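How to read your council's yearly budget in one evening

I put this off for years and now I look forward to it! A town budget is a long document, but most of it follows the same pattern every time, and once you've got the hang of one you can read any of them. I'll use ours, Nukatwood, as I go.

Start with the summary table. Ours is on page 2 of a file that runs to 253 pages (don't let that put you off, you'll skip most of them). You want the line called "net spending". That's what's left to pay for after fees, rents and grants have come in.

Next, find the same line for last year and write the two side by side. 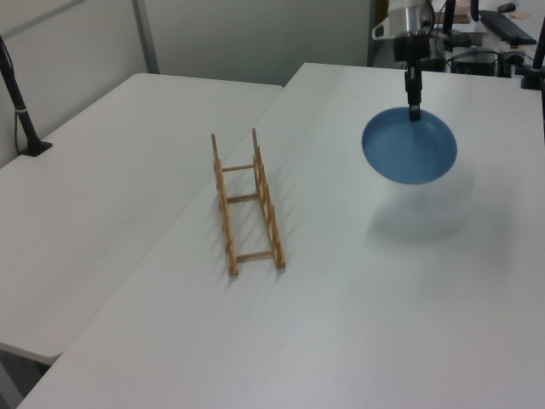

Now work out the change as a percentage: take the old figure from the new one, divide by the old one, times 100. Do this for each department and put a star by anything that moves by more than 20 per cent. Those are your interesting pages, and there are usually only a handful. In Nukatwood it was parks, where a grant for the Dindeten path had ended and the whole gap landed in one year.

Then look at reserves. It's the savings pot, and I love this bit, as it tells you far more than the speeches do. If the pot shrinks every year, day-to-day costs may be leaning on it. Check the notes too, where some of the money will be "earmarked", meaning it's already promised to something.

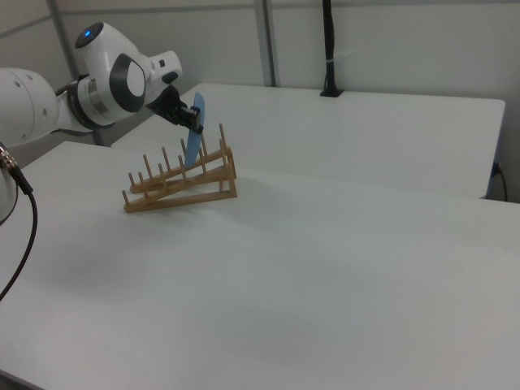
Light blue plate held upright over a wooden rack

Last of all, turn to the capital pages. Big building jobs sit apart from daily running costs, so don't add the two together. I did that my first time and got a frightening total!

Keep your sheet for next September, when the early drafts come round again. A Sunday afternoon is plenty for the second go.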